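Zundasard Opens Children's Tableware Lending Service to Local Families

Families planning a birthday party or a school lunch will be able to borrow plates, bowls and cups free of charge beginning in April, the Zundasard household lending library announced Friday. The new children's collection holds 300 pieces and is open to all registered members.

Members may borrow up to 40 pieces at a time and keep them for 16 days. Items are to be returned washed and dried in the carrier supplied at checkout.

"Parents told us they were buying disposable plates for a single afternoon," said Danica Bednárik, director of lending services. "We wanted to offer them something sturdy and cheerful that could go back on the shelf and be used again."

The collection was assembled with a grant from the Kubíček Fund, which also paid for new shelving in the Jernenel Street reading room. More than 200 households have already asked to be placed on the notice list.

Much of the collection is plastic and suited to younger children, with animal drawings and soft colors throughout.

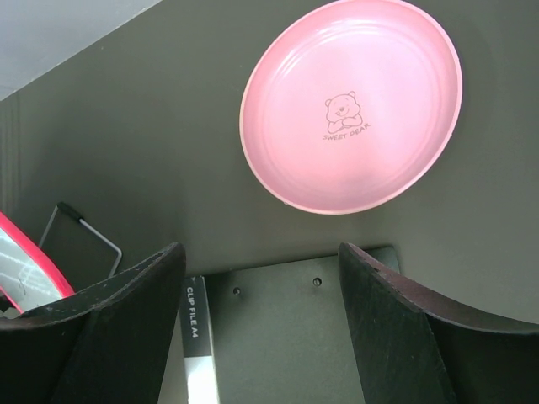
Divided trays and lidded cups will be added in the second phase of the program. Nuwan Ekanayake, who oversees purchasing, said requests from members will guide the selection.

Reservations may be made at the front desk or by telephone. Registration requires proof of address.

Media contact: Štefánia Gajdoš, Zundasard Press Office | © Zundasard. All rights reserved. | Back to top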